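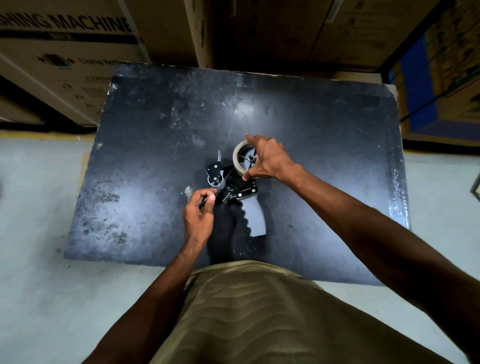
Hand work on a packing tape dispenser, with the roll at the hub.

Open day at the Tully site: frequently asked questions

What is being demonstrated?
Two things run side by side. One is manual bench work: a person fits a roll to a tape dispenser, threads it and lays a strip. The other is the Mester cell, a pair of arms that attempts parts of the same job. The manual task is given as a reference, so that visitors can compare the order of the steps and the time each one takes.

Why a tape dispenser?
It is a common hand tool with several awkward features for a machine. The roll has to go squarely on to the hub. The free end of the tape is thin, it bends, and it sticks to whatever it touches first. A rigid part can be modelled in advance with fair accuracy. A loose tape end cannot, and the cell has to correct its grip as it goes.

What can the Mester cell do at present?
It can pick up a full roll, place it on the hub and press it home. It can also draw the dispenser along a flat surface once the tape is threaded. Threading by the arms is shown as work in progress and may be stopped part way by the operator.

How was the cell trained?
From 2204 recorded demonstrations carried out by hand. Attempts that went wrong were kept and labelled separately. Lalit Shakya will cover the recording method in the talk, including how the labels are checked.

How long is one demonstration?
Each session lasts 19 minutes. The manual task comes first, then the cell, then a short period for questions. The cell is reset between sessions and visitors are asked to leave the area while this is done.

How close can I stand?
Visitors stay behind the barrier. The minimum distance from the arms is 380 cm while the drives are powered. Staff may move the barrier further back but will not move it closer.

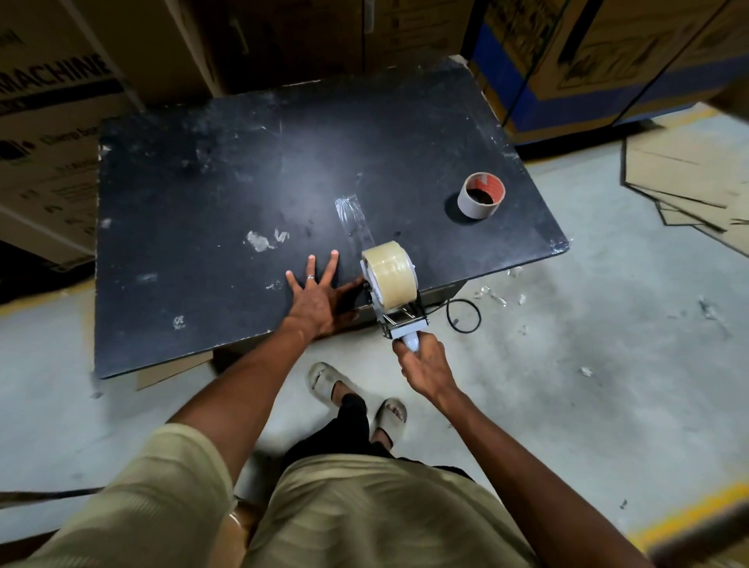
What happens if a robot arm stops during the session?
The operator presses reset once the cause is known, and the cycle starts again from the first step. A stop caused by the safety scanner needs a second check by Teresa Kinsella or Treasa Quinlan before power is restored. If this takes longer than the time left, the session ends and ticket holders may join the next one with free places.

Do I need to book?
Yes. There are 149 places across all sessions, and a place is tied to one session. Names are checked at the door. Places not taken up five minutes after the start are given to people waiting.

Can I try the manual task?
A practice bench is set out in the second bay for visitors aged 16 and over. Dispensers have a cutting edge, so use the handle and keep fingers clear of the front. Long sleeves should be rolled up. Practice attempts are not recorded.

May I take photographs or video?
Still photographs are allowed from the visitor side of the barrier, without flash. Flash can upset the depth sensors. Video needs written permission from Maeve Mac an tSaoi, who should be asked in advance.

Is the software available?
The control software is not released. The planning tool, Savemance, can be seen on the screen next to the cell, and Stanusano staff can explain what each panel shows. Printed notes on the task steps are at the desk.

How loud is it?
The arms are quiet. Tape being pulled off a roll is the loudest sound in the session. Ear plugs are kept at the desk on request.

Is the site step-free?
The visitor route is level from the car park to the second bay. The talk is given upstairs and there is a lift. Please tell Teresa Lynch when booking if you need a seat near the barrier.

Will there be another open day?
One is planned for March. Booking will open on this page.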